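遥操作手套抓取故障：大家常问我的问题

更新于2018年6月2日

自从我在组里的页面上提了一句“我们的抓取数据出了问题”，邮箱就没消停过。问得最多的我都挑出来放在这儿了，想到哪儿答到哪儿，别嫌我啰嗦哈。

到底出了什么事？
简单说，手套的数据跟手臂的数据对不上了。操作的人戴着手套抓东西，系统把手指的动作和手腕的位置一起记下来，再拿去给机械手用。一月份那阵子，手腕的位置会突然卡住，手指还在照常更新。结果机械手在半路上就开始合拢，有一次直接把杯子从桌边拍了下去。我当时就站在旁边，吓得往后跳了一步！

有人受伤吗？
没有。机械手外面有围挡，Dwight Després按急停按得飞快（他平时连电梯按钮都懒得按）。坏的只有一个杯子和一根手指的外壳，外壳第二天就换上了。

原因找到了没？
找到了，是线。手腕上那个盒子的接头松了，胳膊往远处一伸，线被拽一下，信号就断一小会儿。断了本来应该报错，可我们的Drara程序碰到空数据会把上一个位置接着用，什么提示都没有。所以硬件有毛病，软件也有毛病，两个凑一块儿，我们愣是查了9天。软件那部分是我写的，这锅我背，哈哈。

为什么一开始没发现？
因为近处的东西怎么抓都没事啊！我们前几轮测试偷懒，全是抓手边的小物件，曲线漂亮得很。后来Ginette Boychuk坚持要把东西摆到桌子最远的那一边，问题才冒出来。我还跟她争了半天，说没必要，现在想想脸都红。

坏数据有多少？
这一批总共964段，我们重新过了一遍，凡是手腕位置连续4帧一模一样的全部标红，由人来看。有些其实没坏，人的手本来就停在那儿没动，这种就放回去。拿不准的一律不要，别心疼。

我也用Lavoie的那套采集脚本，要不要担心？
先看你的脚本收到空数据时怎么处理。搜一下有没有“沿用上一个值”这种写法，有的话改成直接停录。再做个土办法测试：一边录，一边轻轻晃接头，看曲线会不会变成一条平线。会的话，恭喜你，跟我们中奖了。

现在的线是怎么固定的？
接头那儿加了卡扣，线在手腕旁边留出一个弯，这样伸手的时候先拉直这个弯，不会直接拽到接头。别留太长，我试过一次特别长的，站起来差点把自己绊倒。也别用胶带把接口整个缠死，Harvey MacLeod缠过，拆的时候骂了一下午。

复查的时候具体抓什么？
都是些日常的玩意儿，水果、罐头、小零食、杯子。我自己最看重杯子，放远一点，手从上面伸过去握住，再慢慢收回来。这个动作胳膊伸得开，线要是有问题，多半就在这时候露馅。每换一次线，我都要从这一项做起，做完才轮到别的。
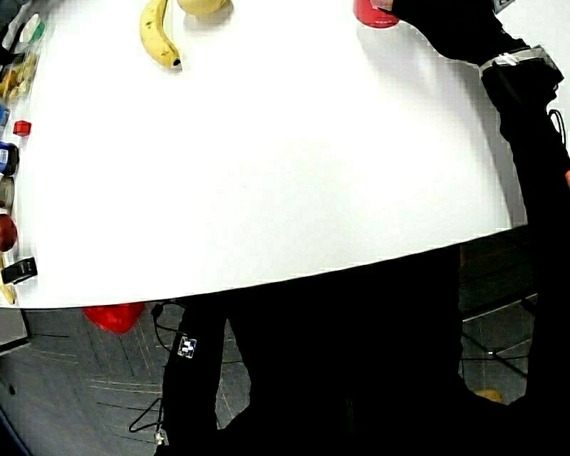
抓握红色杯子，黑色手套，腕部设备带黑色细线。

操作的时候有什么规矩？
有几条，都是这回之后加的。机械手联动的时候，围挡里不许有人，捡东西也不行，先急停再进去。急停旁边得有一个专门盯着的人，这个人不许看手机（说的就是我）。还有，只要曲线出现平线，不管多短，当场停下来，别想着“录完这段再说”。

停录之后可以直接接着来吗？
不行，得从头校准一遍。我知道很烦，我也烦。但接头晃过以后，零点可能已经偏了，肉眼看不出来，机械手可是会老老实实照着偏的位置走的。校准完先空手做几个大动作，曲线没问题再上物品。

旧数据还能下载吗？
旧的那一版我已经撤了。早先下载过的朋友，麻烦删掉，等Graciela Ulloa把新的清单核完再来取。她说还剩最后一小部分，我不敢催她。

还有问题怎么办？
在Cukmont项目页下面留言就行，最好带上你的曲线截图和程序版本，光写一句“我的也坏了”我真的猜不出来呀。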